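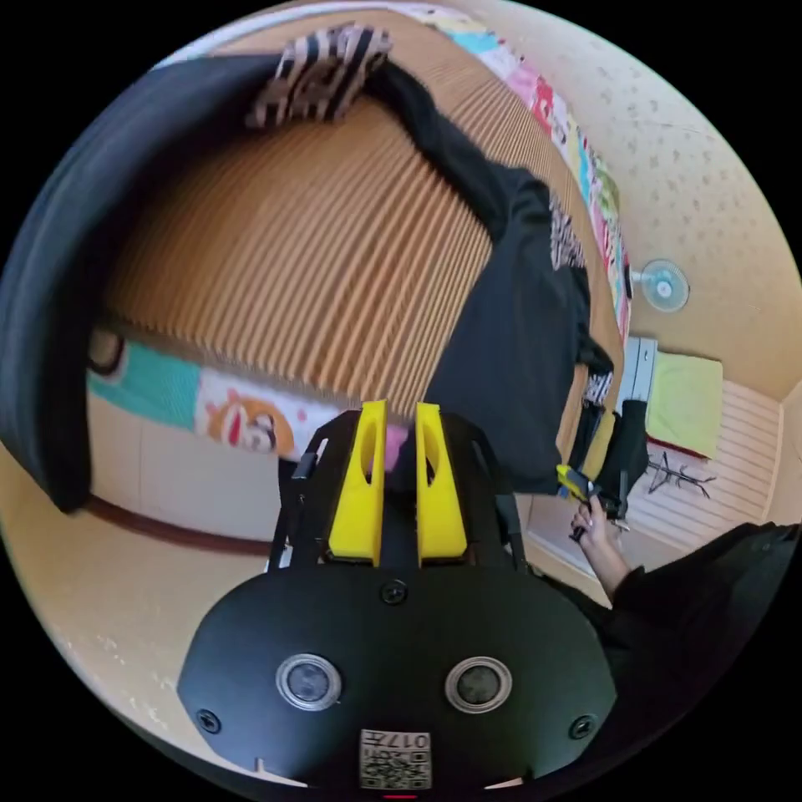
黑色衣物，有白色印花，搭在竖纹木面上。

工作间记录，七月，复染与固色

最后更新：七月，晚上
评论 2　分享 24

Rirkano 的黑色复染粉到了，袋子上写着“一次还原出厂黑”。先记一笔，出厂黑是哪一家的出厂黑，说明书上没有写。同一家厂前后两缸布的黑都能差出一截，拿这个当标准，等于没有标准。

Zulkifli Lau 上星期已经用它染过一条围裙，说效果很好。我问他跟什么比，他说跟染之前比。染之前那条围裙灰得发绿，随便泡点什么都会显得黑。他没有留未处理的布头，所以他的结果我只当传闻记在这里，不算数据。

这次的布样用 Cernik 的平纹棉，同一匹上剪下来的，先照常水洗退浆，晾干后编号，编号用线缝，不用笔写。去年用记号笔写的那批，染完一块都认不出来，白忙。

称量与浴比

说明书给的用量是每袋“至多 450 克干布”。这个“至多”很狡猾，放得少当然颜色深，放满了颜色浅，他们可以说你超了。我按满量称，布样不够的部分拿旧床单补足。床单洗过很多年，吸色肯定比新布快，会抢染料，这一点要记住，回头解释色差时别忘了它也在缸里。

盐照说明书加。化开以后缸底有一点沉渣，搅了很久还在，过滤了再下布。不清楚是盐里的杂质还是粉没有溶透，下次把粉单独用热水化一遍看看。

入缸后头一段时间翻得勤，后面手酸了，翻得少，靠缸壁的那块有折痕，折痕里颜色偏浅。这个怪我，不怪 Rirkano。
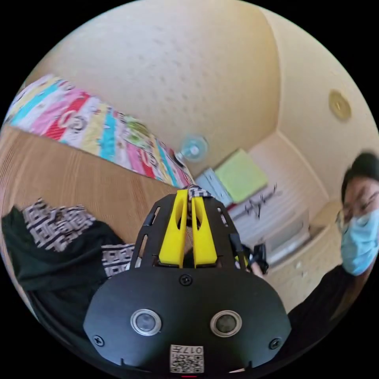
固色

Skanberg 固色液，Mangundap 那边的铺子搭着卖的，老板说两样一起用“颜色锁死”。锁死这个词我听过太多次了。棉上用的这类固色剂，湿摩擦能好一点我信，日晒能好多少我很怀疑，有的用了以后反而偏色。

布样分成 2 组，一组泡固色液，一组只用清水泡同样的时间。清水那组很重要，Zulkifli 觉得多余。我的意思是，如果清水泡过的也不怎么掉色，那瓶子里的东西值不值那个价钱，就得另外算了。

泡完不拧，平摊阴干，放足 24 小时再洗。说明书说“干透即可洗涤”，干透到什么程度也没讲。工作间这两天潮，摸着干的布贴在脸上还是凉的，所以宁可多放。

洗的时候水温 32 度，中性洗衣液，每块单独一盆，旁边压一小块白棉布看沾色。

目前看到的：清水组第一盆水明显发蓝黑，固色组淡一些，白布上两边都有沾色，固色组略轻。差别是有，但远远说不上锁死。第二盆水两组已经很接近，我在窗边看了几遍，又叫 Zulkifli 背着编号看，他挑错了一块。第三盆起我不敢说自己还分得出来。 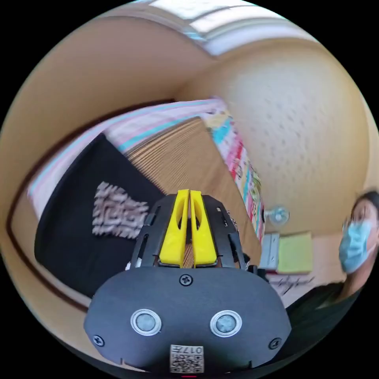

这样看，固色液的好处大概集中在头一两次洗涤，把浮色压住。那么多漂洗一遍会不会得到同样的结果？很有可能。这个对照这次没有做，是我的疏忽，下一轮补上：一组固色，一组只加一遍漂洗，其余不变。

另外黑得正不正，也得说一句。灯下看都很黑，拿到窗口，全部带一点紫。Zulkifli 说看不出来，把布压在他自己那条围裙上，他就不说话了。围裙也紫。估计是粉里的红光染料上得快，黄光的没有跟上，温度低或者时间短都有可能。说明书的配图印得漆黑一团，油墨印出来的黑，没有参考价值。

待办：
补漂洗对照。
粉单独热化，看沉渣还在不在。
日晒样剪好，一半用硬纸遮住，钉在南窗。
问 Mangundap 的铺子，固色液到底是哪一类，他们要是答不上来就当不知道，别替他们猜。
旧床单那块也洗一遍，看它掉得是不是比新布厉害。

Zulkifli 想在门口贴张纸，推荐大家用 Rirkano。我让他等日晒样出来再说，纸先收在抽屉里。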